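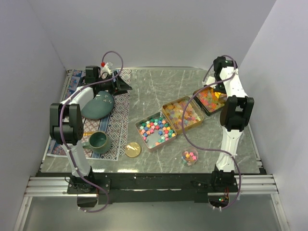 Two-arm bench with the cup and dish on the placemat and the tins of stars and beads in the middle.

How to find out whether a chore is ready for a robot arm
By Somtochukwu Garba
Updated 2022-01-10

People write to us at Plandham asking whether a pair of small arms can tidy a table yet. The short answer is that they can do parts of it, slowly, with someone nearby. The steps below are the ones we use to find out which parts. They take an afternoon and you can run them on any bench with two arms.

1. Write the chore as single moves
"Clear the table" is too big to test. "Pick up the cup by the handle and set it down at the back of the mat" is a move. A typical small table comes out at 10 to 20 moves. If a line has the word "and" in it more than once, split it.

2. Set out real things
Use objects from a kitchen drawer or a desk. Foam blocks will give you a good score that means very little. Try to include:
- something with a handle, such as a ceramic cup
- something low and smooth, such as a flattened dish
- an open tin full of small pieces
- a clear glass jar
- something flat on the table, such as a metal disc
- a cloth or mat under part of the setup

3. Do it by hand first
Steer the arms yourself before you run any program. If you can't manage a move with the same grippers, the software won't either, so cross it off and save the time. In October we lost two days training a coin pickup that neither of us could do by hand.

4. Run each move in batches
Put the objects back in slightly different spots each time. Turn the cup so the handle points another way. Count a try as good only if the object ends up where you wanted it and nothing else was knocked. Don't help. If you touch anything, it counts as a miss.

We logged 1781 tries this way. Of the first 800, 548 were good, and most of those were cups and tins being slid or lifted a short way.

5. Sort the results
Over 9 in 10 good: let it run while you do something else in the room.
Between half and 9 in 10: keep a hand on the stop button.
Under half: do it yourself.

What to expect
Handles are fine if the arm can reach them from the side. Flat discs are bad on a hard surface; sliding them to the edge of the table helps. Clear glass gives our cameras trouble, more so on a streaked tabletop. Single beads and folded paper stars are the worst of the lot. The fingers either miss or squash them. Moving the whole tin is much easier than sorting what's in it, though a full tin needs a slow wrist or you will be picking beads off the floor.

Check the cables before each batch. A loop that hangs over the work will drag a light jar across the table, and you'll blame the grip.

For shop-floor work
The same sheet works for kitting and bin filling. Parts that arrive in the same place every time score far higher than anything at home. The Irnby shop now leaves tray moves to the arms and keeps loose washers for people.

The blank score sheet is on the Downloads page under Lokis.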